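Home | Data | Tasks | Downloads | Changelog | Contact

Last updated: 12/19/20

# Neltwood Chores, table set

Neltwood Chores is a small collection of short recordings of household jobs, made to test whether a machine can learn them from people. So far the answer is "some of them, slowly." Wiping a flat counter is mostly solved on our arm. Folding a dish towel is not.

## Contents

- 423 recordings, 17 tasks
- 2 rooms, both at the Barcombe site
- 261 recordings checked by hand; the rest are marked `unchecked`

Each recording has video from the gripper, the gripper's path and a one-line task name. Paths come from the markers on the top plate. There is no sound.

## How it was made

People did the chores with a hand-held gripper, at their own pace. Lutz Kohlhase wrote the task list and Merike Sproģis did the checking. Failed grasps were kept -- see the `outcome` column.

## Known problems

Clear plastic is the hardest material in the set. Depth estimates go wrong on it, and our baseline (Winel) often closes too early or squeezes too hard. Mugs and bowls give it much less trouble. Cup tasks start with the cups upside down on the table, and the full job is to pick one up, turn it over and set it beside the plate. Winel can do the picking up. It rarely gets through the turn.
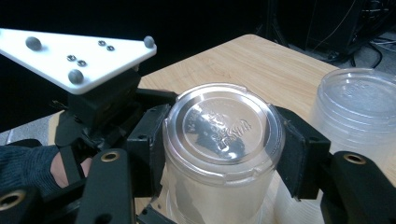

Cup task: gripper pads closed on an upturned clear cup, second cup to the right.

Lighting differs between rooms, so split by room if you want a fair test. File names from before September use the old task numbers -- `tasks_old.csv` has the mapping.

## Use

Free for research and teaching. Please don't report scores on the unchecked part.

Contact: Despina Begović, Neltwood data desk | © 2020 Neltwood | Back to top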